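双臂拣放工作站维护与整备 阶段进展报告

报送:Fusau 基金项目管理组
编写:Urndale 工作站运维小组
报告范围:本季度截至四月

一、概要

本季度的任务是把双臂工作站从“能跑”带到“可以放心天天跑”。在写这份报告的时候,我们很高兴地告诉各位,工作站的日常点检制度已经落地,两只手的指部完成了一轮全面保养,腕部相机的安装位置也重新定了下来。季度内工作站累计完成 221 次有记录的拣放循环,每一次循环都有对应的维护状态可查,这是上个季度我们最想做到却没有做到的一件事。

资助款在本期主要用在三个方面:指尖垫与紧固件备件、线缆整理所需的辅料,以及一套专用的扭矩工具。支出没有超出批准的预算科目,明细随财务表另行提交。

下面按工作内容逐项汇报。我们尽量写得具体一些,一方面便于管理组核对,另一方面 Brumar 分站下半年也要搭同样的工作站,希望这份材料能直接给他们用上。

二、指部与指尖的检查保养

指部是整台设备里磨损最快的地方,也是我们这个季度花时间最多的地方。以往的做法是等抓取出了问题再去看指尖,现在改为每班开机前先看一遍,时间固定在早上八点半,整个过程不占用生产性测试的时间。

检查的重点有这样几项:指尖垫的网纹是否还清楚,尖端有没有缺口或者毛边,铰接处的中心螺钉有没有退出来,连杆两端的小螺钉是否齐平。尖端的缺口看起来是小事,但在夹持薄边纸盒时,哪怕一点点不规则都会让盒子在抬起的瞬间偏转。我们现在规定,点检时凡是看到尖端边缘不整齐,一律登记,由当班人员用标准纸盒试夹,再决定继续使用还是换垫。

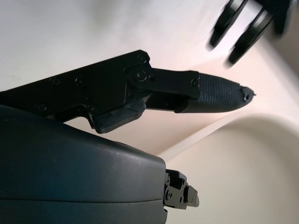 三、紧固件与扭矩管理

扭矩工具到位之后,这部分工作顺手了很多!过去拧指部的小螺钉全凭手感,不同的人拧出来松紧不一,有人习惯拧得很死,结果铰接处转动发涩;有人怕伤螺纹,跑上几天又松了。现在每只手建立了一张紧固件位置表,按照指板、铰接、连杆、支架的顺序编号,从指根向指尖逐颗核对。

位置表上最容易漏掉的是支架上的那几颗。支架贴着腕部外壳,台阶形的边缘会挡住批头,从正面很难看到,必须把手臂抬到保养姿态再从下方操作。我们在第一轮核对时就漏过,第二轮复查才补上,之后把“先抬臂、后核对”写进了作业指导书的第一步。

复紧周期目前定为 16 个工作日。这个数字是根据前两轮的复查记录定下来的:间隔再长,铰接处开始出现可以感觉到的间隙;间隔再短,反复拆装对螺纹没有好处。下个季度我们会继续积累数据,看看能不能把左右两只手的周期分开管理,两只手的工作负担毕竟不一样,右手抬举的动作明显更多。

螺纹胶的使用也统一了。铰接中心螺钉不涂胶,只做防松标记;连杆和支架上的螺钉使用低强度胶,方便下次拆卸。曾经有一颗连杆螺钉误用了高强度胶,拆的时候费了很大力气,差点把槽口拧花,好在最后完整取了下来。这件事已经作为案例写入培训材料。

四、线缆与手臂姿态

线缆是本季度的另一个重点。手臂从台面边缘升起,线从腕部绕出来再沿臂身向下走,绕得太紧会在腕部翻转时被拉直,绕得太松又容易搭到台面上。我们试了两种走线方案,第一种在肘部加扎带,动作范围明显受限,很快就放弃了;第二种只在臂身下段固定,腕部留出一个自然的弯,效果好得多,现在两臂都采用这一方案。

走线调整之后,我们用一组日常物品做了验证循环。工作台中央放蓝色料箱,待拣物品包括纸盒和圆柱形罐子,两类东西对手指的要求很不一样:纸盒看重两指平行,罐子看重指腹的贴合。罐子在台面上会滚,左手需要从上方压低了再接近,接近高度稍有偏差就会把它推走。这对保养人员来说是很好的检验手段,手指平行度有一点点变化,在罐子上立刻就能看出来。

验证循环的规则如下:
一、开始前确认双臂回到待机姿态,料箱位置与台面定位一致。
二、先做纸盒,后做罐子,中途不调整任何紧固件。
三、出现推移、掉落或者夹持偏转,记录现象和手的编号,当轮照常做完。
四、结束后查看线缆弯曲处,用手指轻捋一遍,检查外皮有没有发硬或者压痕。 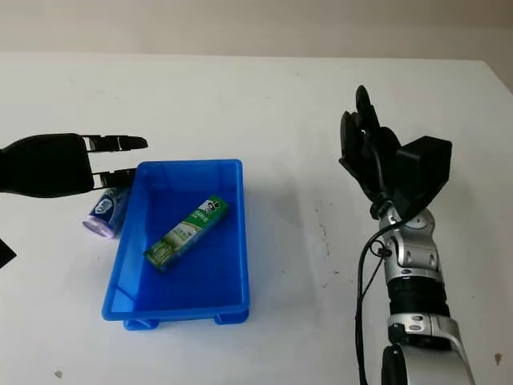 图二 拣放工位:纸盒在蓝色料箱内,罐子侧倒在箱外,左手位于罐子上方。

规则第三条是小组讨论得最久的一条。起初大家都希望出了问题马上停下来修,可是这样一来,记录里就只剩下孤零零的一次故障,看不出它是偶发还是逐渐变坏。现在坚持做完整轮,反而让我们抓到了一个很有意思的规律:左手的夹持偏转大多集中在开机后的头几次循环,之后趋于稳定。我们据此在正式循环之前增加了一段空载预热动作,双手开合、腕部往返,做完再上物品。加上预热之后,头几次循环的表现和后面已经很接近了,小组里每个人都为这个发现高兴了好几天。

料箱的摆放也顺带做了改进。先前料箱靠目测放到台面中央,换班后位置常有出入,现在改用定位模板摆放,摆好以后把模板取走,台面保持干净。模板是自己做的,没有产生额外费用。

五、腕部相机与保养姿态

腕部相机装在靠近夹爪外壳的位置,距离手指很近,这对维护工作帮助极大。以前想看清连杆下侧的螺钉,要么拆,要么举着手电趴在台面上找角度;现在把手臂抬到保养姿态,从腕部画面里就能先看一遍,发现可疑之处再动手。

保养姿态本身也重新定义了。旧姿态离台面太近,批头伸不进去,手指下方也没有余量,万一掉一颗螺钉很容易卡在料箱脚边。新姿态把夹爪抬高,指尖朝向空旷的一侧,下方台面要求清空,掉下来的小零件一眼就能找到。抬到位之后先断开使能,再挂上“维护中”标牌,这两步的先后顺序不允许颠倒。
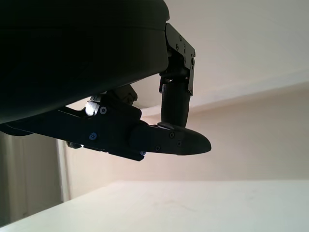 图三 腕部视角下的夹爪连杆与指尖,下方台面无物品。

相机镜头的清洁归入每日点检。外壳和镜头附近容易积灰,我们先用气吹,再用无尘布擦拭,不使用酒精,以免影响外壳表面。相机固定座每次复紧之后都要重新拍一张基准画面存档,与上一次的基准画面叠在一起比较,指尖在画面中的位置如果有偏移,说明不是座子动了就是手指动了。这个方法非常简单,却省去了大量反复测量的时间,我们特别想推荐给 Brumar 分站。

要如实说明的是,基准画面对光线比较敏感。傍晚和上午拍出来的画面,黑色部件上的反光位置不同,有时会被误认为是表面磨损。目前的办法是统一在上午点检时拍摄。加装固定补光灯的想法已经提出,下个季度先借用现有灯具做试验,效果确认后再申请采购。

六、备件与供应

指尖垫、指部螺钉和铰接销目前由 Cieślak 供货。本季度共下了 2 次订单,第一次到货及时,第二次因为规格写得不够清楚,对方来函确认,往返耽误了几天。责任在我们这边,申购单上只写了旧编号,没有附图纸版本。现在申购单模板里已经加入图纸版本一栏,必填。

库存方面,每只手的指尖垫保持一套在用、一套备用,螺钉按规格分盒存放,盒盖上贴有与位置表对应的编号,取用时对照位置表,不会拿错。旧指尖垫没有丢弃,按更换日期装袋保存,放在一起看,磨损从哪一侧开始、怎样发展,非常直观。新来的同事学点检,我们都先让他们摸一遍这些旧垫子。

七、人员培训

本季度有 2 名操作人员完成了独立保养的考核,加上原有人员,现在每个班次都有人可以独立处理指部拆装。考核内容包括更换一只指尖垫、按位置表完成一轮复紧、在保养姿态下恢复腕部走线,以及填写完整的维护记录。两位同事都是一次通过,其中一位在考核中提出,位置表应当按照手在保养姿态下的样子来画,而旧版是按手平放时画的,对照起来总要在脑子里转一圈。这个建议当天就采纳了,新版位置表用起来确实顺眼得多。

作业指导书目前是第二版,篇幅比第一版短,删掉了许多从厂家手册里照抄的段落,换成了我们自己的步骤和常见问题。电子版放在共享目录中,工作台旁边有一份纸质版,可以直接在上面写批注,每月收一次批注并入下一版。

八、存在的问题

左右手的磨损差异还没有完全弄清楚。右手动作多,指尖垫却不一定先坏,我们怀疑与接近物品时的角度有关,需要更多记录才能判断。

维护记录仍有一部分是手写后再录入,字迹不清的时候要回头去问当班人员。计划改为平板直接填写,表格已经做好,正在试用。

腕部线缆的弯曲寿命没有可靠的参考值。在取得自己的数据之前,我们会偏保守地安排更换,这会使线缆一项的支出略有上升,但仍在科目额度之内。

九、下季度安排

完成位置表与作业指导书的第三版修订,随后提供给 Brumar 分站试用,并安排人员到现场协助他们做第一轮点检。

继续积累左右手分开的复紧与换垫记录,争取在季度末给出各自的保养周期。

试验固定补光,对比基准画面的一致性。

在验证循环中增加软包装类物品,看看现有指尖垫能否应付。软包装对网纹的要求更高,我们对结果相当期待!

请管理组就补光灯的后续采购科目给予意见。如需查阅点检记录、基准画面或旧指尖垫的更换登记,请与运维小组联系,周二下午工作站停机保养,也欢迎各位在这个时间到现场来看。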